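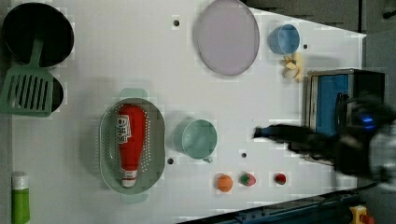 ## Unit 5: Sorting a Mixed Surface

Course notes, Domestic Work Methods. Instructor: Eftychia Karamanlidis. Revised 20/08/2016.

Read before the practical. Bring the blank sort sheet from the Unit 4 packet.

### 5.1 Terms

**Mixed surface.** A work surface holding items from more than one stage of kitchen work: cooking, draining, serving, eating, storage.

**Home.** The fixed storage place of an item. An item without a home is entered on the sheet as "unassigned" and dealt with last.

**Carrier.** An item that has another item in it. A carrier is never moved to its home while loaded.

**Overlap.** Two items in contact, one lying partly over the other. The upper item is moved first.

**Loose food.** Food lying directly on the surface, outside any dish or package.

### 5.2 Classes

| Class | Contents | Items on the white table |
|---|---|---|
| A | Loose food | pale yellow pieces |
| B | Packaged food | ketchup bottle |
| C | Hand tools | slotted spatula |
| D | Drinkware | light-blue cup, mint-green mug |
| E | Flat dishes | lavender plate |
| F | Draining and cooking vessels | colander, black pot, black pan |

Classes are worked in letter order unless an overlap or a carrier forces a change. Color plays no part in the classification. The spatula, colander and mug are all mint green and fall into three different classes. Students who used the Clultmont scheme in the introductory course should note that it groups by set, and that its results will not match the table.

### 5.3 Reading the surface

Record relations before touching anything. For the table above, the sheet should show at least the following:

- Spatula over the lower edge of the pot. Overlap.
- Spatula head over the second pan. Overlap.
- Ketchup bottle on its side in the colander. Colander is a carrier.
- Yellow pieces just below the blue cup.

The second pan is the item most often left off the sheet. Most of it is hidden by the spatula head, with the curved rim showing at the sides. Enter it as "pan, partly hidden" and leave the size column blank until it has been uncovered.

The yellow pieces are entered as "food, unidentified." Fruit and ginger are both acceptable guesses in the remarks column. Neither goes in the item column. The handling rule for unidentified food is in 5.5.

### 5.4 Order of work

1. Class A. Collect the loose food into a clean dish from the shelf. Do not use the blue cup because it is nearest.
2. Class B. Lift the bottle out of the colander, check that the cap is closed, stand it upright, and send it to its home.
3. Class C. Lift the spatula by the handle, straight up, clear of both vessels. Dragging it across a coated rim is marked as an error.
4. Class D. Cup, then mug. Check the inside of each.
5. Class E. Plate.
6. Class F. Colander first, now unloaded. Then pot and pan, larger one at the bottom if they are to be nested.
7. Wipe the surface. On a top with small holes, wipe across each hole once more with a dry cloth.

In this case the letter order already clears the carrier and both overlaps, and no change is needed. Exercise 2 uses a layout where it does not.

### 5.5 Handling notes

Unidentified food is held for the instructor. It is not tasted and not returned to storage.

Items go to the sink or to their homes according to inspection by hand and eye at the time of moving. The sheet has a W column (wash) and an H column (home). Mark one. A dark interior cannot be judged from across the room; tilt the vessel toward the light.

Perforated items are inspected from both sides. Residue in a colander collects on the underside, and the slots of a spatula are checked along their full length.

Nesting coated vessels requires a cloth or paper layer between them. Desmet cloths are in the second drawer; the Ireo ones are for glass only.

### 5.6 Time and marking

Allowed time for the practical is 17 minutes, including the sheet. Marks total 30:

- Sheet complete before first move: 10
- Order of work: 12
- Handling: 5
- Surface finish: 3

Starting before the sheet is complete loses the first item in full. Late sheets are not accepted after the December session.

### 5.7 Exercises

1. Suppose the ketchup bottle were standing in the mint-green mug, with everything else unchanged. Rewrite the relations list and state which items are now carriers.
2. A plate holds loose food and rests on a colander, which rests on a pot. Give the order of work and mark each departure from letter order.
3. Draft a home list for classes C through F in a kitchen with two drawers and one open shelf.

Reading: Hokel handbook, p. 214, the table of nesting clearances. Skip the section on glass lids.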